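Sep 25, 2021

Started on the white cabinet with the blue fronts. I had put it off through the summer because the bookshelves seemed more urgent, and because a drawer that shuts can be ignored more or less for ever. The flat in Lutgate had a kitchen twice the size and the cabinet came from there, so its contents were sorted for a room that no longer exists. I unpacked it at this end in June by the simple method of not unpacking it.

Rules for the day, written on the back of the Pruratley delivery note before I began. One drawer at a time. Nothing goes from one drawer to another until both have been cleared. Anything I can't name goes in the biscuit tin. The tin has a limit of 24 hours and then it is emptied into the bin without a second look. I have broken this last rule on every previous occasion and expect to break it tomorrow.

Top drawer first. Mostly paper. Instructions for the old boiler, instructions for a radio I gave away, three guarantees that had run out. The boiler booklet could have stayed in Lutgate with the boiler, where it might have been some use. Kept the rent papers and the spare fuses. The runner on the left side catches near the end of its travel. I took the drawer out, wiped the runner with a dry cloth and then with a very small amount of candle wax, and put it back. It still catches, but later.

Measured the inside while it was out. The cabinet is 600 mm wide across the outside and a good deal less within, as I should have known before I ordered dividers from Lakatos to the outer figure. They will have to be cut down or sent back. The return form wants a reason from a list and none of the reasons is mine. Cutting is probably quicker. The fine saw is at the allotment.

Then the shallow drawer lower down. I cleared it by lifting out the large things first and leaving the small ones until last, which is the wrong order if you want to feel quick and the right one if you want to see what you own. Most of the bulk was string, rubber bands that had lost their stretch, and a bag of other bags. By eleven it was down to the last few odds and ends.

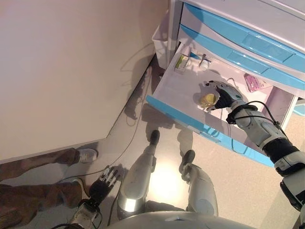
What is the best way to store small things in a shallow drawer?
Give each kind of thing its own low-sided tray, put the ones used daily at the front, and leave one tray empty for whatever arrives next.

Copied that out of my own notes from the last move and was mildly annoyed to find it sound. The weak point is the empty tray. It fills within a week and then it is simply another tray, with the difference that its contents have no common property.

Decisions for the shallow drawer. The yellow cup stays, since it can hold drawing pins or paper clips and takes up hardly any floor. It has no lid, so it must not go at the back, where it tips over when the drawer is pushed shut in a hurry. The little white box with the green and yellow label is to lie flat along the left side. The flat pink packet goes upright against the right wall if I can find something to brace it, otherwise flat under the box. The small metal thing can go in the cup or beside it. I tried it both ways on paper and could find no argument for either.

Stopped for lunch. Cheese, the last of the bread, a tomato from the allotment that was better than the other two things put together.

Afternoon spent on liners. The old ones had been cut from wallpaper and had curled at the corners, so small items slid beneath them and stayed there. Found a stamp, a shirt button and a key with a Flitthorpe tag on it. The key is for the bicycle store at Flitthorpe, which was pulled down before I moved. Into the tin with it. Replacement liner is plain felt, cut 3 mm short on every side to let it lie flat. Cut the first one exactly to size and it buckled in the middle, so the allowance is not optional. No glue. Glue makes a permanent record of where you were wrong.

Did not put a liner in the shallow drawer. A white floor shows dust and shadows equally well, but it wipes clean in one pass and you can see a dropped pin, which on felt you find with your hand.

Checked the handles while I was down at that height. They are let into the fronts, with nothing to screw tight, and they collect crumbs along the lower lip. An old toothbrush gets most of it. Warm water with a drop of washing-up liquid did the rest, then a dry cloth straight away so that nothing ran down behind the front.

Cost of the day: 20 pounds for felt, with enough left over to line the cutlery drawer if I ever get that far. Weight removed from the cabinet not recorded. I meant to use the kitchen scales and remembered after the bag had gone out.

Still to do. Fetch the saw. Cut the dividers or give in and fill out the form. Wax the left runner again once I have worked out whether the fault is in the runner or in the drawer — I suspect the drawer, as the back panel is very slightly out of square. The bottom drawer has not been opened. It is heavy and something in it rolls.

Tin is on the windowsill. Lid on.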